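Warkby Institute of Facilities and Office Services
Certificate in Workplace Support
Unit 2: Interior Plants and the Shared Kitchen Area
Course handout, November term

Prepared by Lilian Mosoti, with revisions by Godfrey Nyanda

Purpose of this unit

Participants will learn to place, move and maintain potted plants in a small office where food is also prepared. The unit covers artificial and living plants, the surfaces on which they stand, and the record that is kept for them. It should be read together with the Unit 1 notes on general cleaning.

2.1 Artificial and living plants

Before any plant is handled, establish whether it is artificial. The distinction determines the entire maintenance procedure. Manufacturers now print veins, lighter midribs and small blemishes onto leaves, and a quick look from the doorway is not sufficient. Examine the surface of the pot first. A bright, even layer of moss-like material in place of soil is a common indication, and so are stems that rise together from one point.

An artificial plant is never watered. Water collects under the moss layer and may stain the pot or the table. Dust the leaves with a dry microfiber cloth, supporting each leaf from beneath with the free hand, and work from the stem outward.

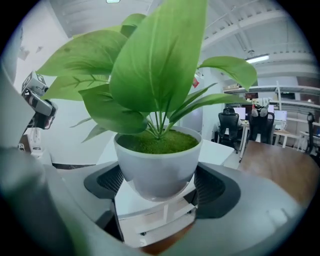 Living plants should be checked by pressing a fingertip into the soil to the first joint. If the soil is moist, leave the plant until the next visit. Overwatering accounts for most of the losses recorded at our placement sites, and participants are reminded that a colleague may already have watered the plant that morning. Consult the record before reaching for the watering can.

2.2 Lifting and carrying

Hold a small plant by the pot, just below the rim, with equal pressure on opposite sides. Do not lift by the stems or leaves. Pots with a tapering base are less stable than they appear and should be set down squarely, then released slowly. Turn the plant so that its longest leaf does not project over the edge of the table or into a walkway.

Any pot wider than the hand is carried with one palm underneath. Clear the destination before lifting.

2.3 Plants near appliances

Many offices place a countertop oven, a refrigerator and a work table along the same wall. The following arrangements apply at all placement sites.

Keep leaves clear of the sides, top and door of a countertop oven. The control knobs must remain within easy reach without moving a plant. Artificial foliage requires particular care, as it can soften or discolor with repeated heat.

Do not stand a plant on top of a refrigerator. The leaves cannot be inspected at that height, and a pot may shift when the door is closed firmly.

Bags and coats belong on hooks or in lockers. Where a bag has been left on the kitchen table, ask its owner to move it before cleaning begins. Wall outlets and cables beneath the table are to be noted before any watering is done. 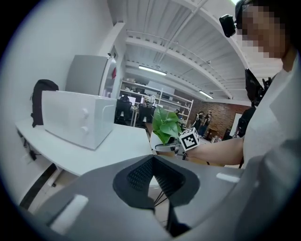
Wipe the table after the plant has been moved and again after it has been returned. Ghassan Khoury's supplementary sheet, issued with the Mrema site folder, lists the approved surface cleaners. Spray the cloth, never the appliance.

2.4 Light and position

A living plant kept under fluorescent tubes can do well, provided that it stands in a bright part of the room and is given a quarter turn at each visit. Record which side faces the wall. Seasonal decorations on doors and appliances are the property of the office and should be left in place. 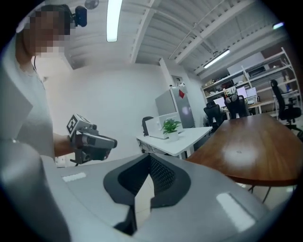
Figure 3. Office interior with fluorescent ceiling lights and a refrigerator at the back wall.

2.5 The plant record

Each site keeps one sheet per plant, showing type (living or artificial), position, date of last care and initials. Allow 10 minutes for the inspection and the written entry.

Assessment

The practical assessment is conducted by Mwende Mugo. The pass mark is 70 percent. Participants who water an artificial plant during the assessment will be asked to repeat section 2.1.

Reading: Unit 1 notes, final section; Mrema site folder, cleaning sheet.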